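How I wash and store printed art fabric without wrecking it

By Arsalan Niazi
14th November
107 shares | 3 comments

I own far too many printed panels. Tea towels, tablecloths, a wall hanging or two, mostly famous paintings, mostly bought on holiday or from the clearance bin at Flolbridge. My first one came out of the machine looking like it had been left on a dashboard all summer, so I've had to learn a few things the hard way (sorry, Monet).

Start with a colour test. Dampen a corner on the back, press a white hanky on it and count to thirty. If you get blue or red on the hanky, wash that panel by itself, by hand, every time. Navy is the worst offender in my house. I once turned a whole load of pillowcases a sort of sad grey.

For the wash itself I use a laundry tub of cool water and a small squirt of wool wash. Push the cloth under, swish it about, leave it five minutes, swish again. No scrubbing! If there's a gravy spot, dab a bit of neat wool wash on it with your finger and wait. Rinse until the water runs clear, and don't wring it. Lay the panel on an old bath towel, roll the whole lot up like a Swiss roll and kneel on it. My kids love this bit.

Drying is where most of the fading happens at our place, where the Hills hoist gets full sun until tea time. I peg mine along the verandah, printed side in, with the pegs on the hem. Polyester ones dry in no time. Cotton can take all arvo in February and a good deal longer in winter.

Then ironing. Printed side down, medium heat, with a tea towel between the iron and the cloth. Go along the weave and lift the iron when you change direction, or you'll stretch a big panel out of square and it'll never hang straight again. If the print is the rubbery kind that sits on top of the fabric, keep the steam off it altogether. A mate swears by starch, but I can't stand the crackle.

Before anything gets put away I spread it out and go over it for loose threads, missed spots and creases. Big pieces need a big surface, and you want to turn them around and look from the other end too.
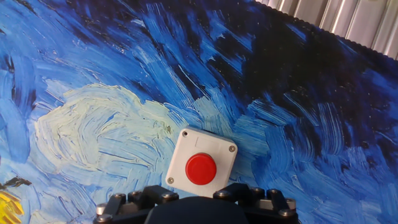
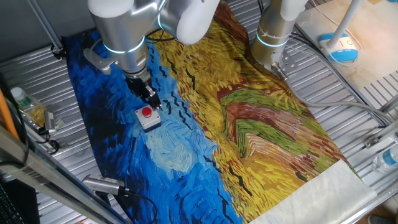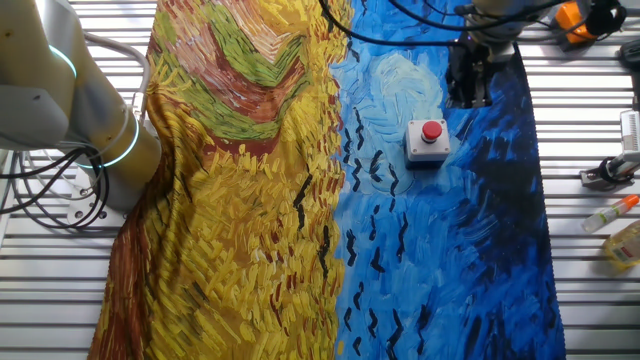

Wheat field prints with lots of yellow are a pain for this, by the way, as tea stains vanish into them and only show up months later.

For storage, roll, don't fold. I save the cardboard tubes from wrapping paper, cover them in acid-free tissue and roll the panel with the print facing out. Tie it loosely with cotton tape (rubber bands leave a mark, ask me how I know) and lie the tubes flat on a wardrobe shelf. I write what's inside on a swing tag, and every few months I unroll the lot and let them air for a day. The long ones live under the spare bed with a bag of lavender.

Recent posts
Getting candle wax out of a tablecloth
Flolbridge clearance bin: what I bought
Hemming a wall hanging by hand
Wool wash or plain soap?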